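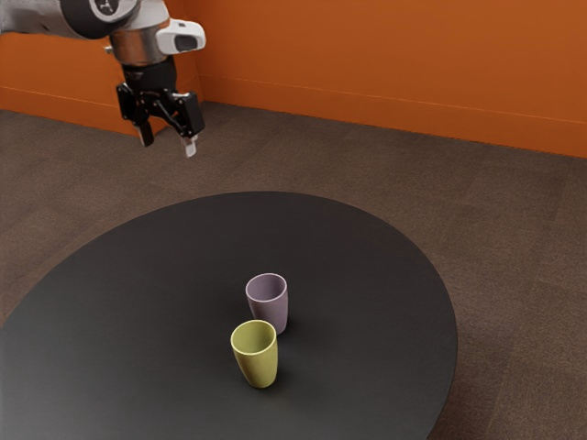 A robotic arm with its gripper over open floor, near a large round table. Computer rendering.

Illey opens orders for the Nutsugah, an electric flatbed built for short, heavy days

FLESTCOMBE, 9th August - Illey is opening the order book for the Nutsugah, its first all-electric flatbed truck, and everyone here is thrilled to finally talk about it in public. The truck is meant for people who haul a lot but don't haul it far: landscapers, roofers, feed stores, tree crews, town road departments. Orders can be placed from this morning at the Flestcombe showroom or by phone, and the first trucks go to customers in November.

The Nutsugah started as a question from our own delivery drivers. They liked the quiet of the Endach, our electric van, but they kept borrowing an old diesel whenever the load was gravel, pipe or fencing. Could the van's battery and motors be put under a real bed? The first try was a cut-down Endach with a steel deck bolted on the back. It sat too high, it squeaked, and drivers fought over the keys. That was enough to get a proper truck approved.

Very little of that first one is left. The Nutsugah has its own frame, a lower floor and a wider track, and the battery now sits between the rails where it is better protected from rocks and curbs. What it keeps from the Endach is the rear motor, the charging hardware and the heat pump, all parts that our service shop already knows well and already stocks.

A bed you can reach into

The deck is low enough that most adults can reach the middle of it from the ground. All 3 sides drop, and the side panels lift off by hand if you want a plain flat deck. There are 8 tie-down points, each one set flush so a shovel slides over the top without catching. Two power outlets sit behind the cab on the driver's side and will run a saw, a small compressor or a string of work lights. They stay live with the truck locked, a request we heard again and again from the crews who tried the early trucks.

Range on a full charge is 28 miles shorter with the bed loaded to its limit than with it empty, and we're printing both numbers on the window sticker. Buyers of work trucks have been asking the whole industry for a loaded figure for years and we think they should have it. Final range figures will be posted as soon as certification testing wraps up.

Charging overnight on a normal 240-volt circuit is what most owners will do. The truck will fast charge too, using the same port as the Endach, and the port has moved to the front fender so you can pull straight in with a trailer on.

Tried out by working crews

Over the past winter and spring, early trucks went out on loan to businesses in and near Flestcombe. They logged 618 working days between them, in snow, mud and one very long week of hauling wet sod. We changed plenty as a result. The wipers are bigger. The door pockets now hold a clipboard. The reverse chime is quieter, and it can be turned down further at night, within the legal limit. The seat fabric was swapped for one that can be wiped down, and the cup holders were moved after a lot of spilled coffee.

One thing we left alone was the dashboard. It has knobs for the heat and the fan, a real switch for the work lights, and a screen that mostly stays out of the way. Crews told us they could run it with gloves on, and we were delighted to hear it!

Orders and first deliveries

The first production run is 674 trucks. Buyers pick from two cab lengths and four paint colors, with white and safety orange coming first and green and gray following after the new year. A ladder rack, a locking toolbox and a dump-bed kit will be sold as add-ons. The dump-bed kit can be fitted later by our shop in a single visit, so there's no need to decide when you order.

Endach owners who want to switch can trade in their van toward a Nutsugah, and home or yard chargers bought for the Endach will work with the truck as they are.

Test drives are open to anyone with a regular driver's license. Bring a trailer if you have one, or something heavy for the bed. We would love to see what you haul.

About Illey

Illey builds electric work vehicles in Flestcombe, where it also runs its showroom, parts counter and service shop. Its vehicles include the Endach van and the Nutsugah flatbed.

Press contact: Illey Press Office, Flestcombe. Loan trucks and photos of the Nutsugah are available to reporters on request.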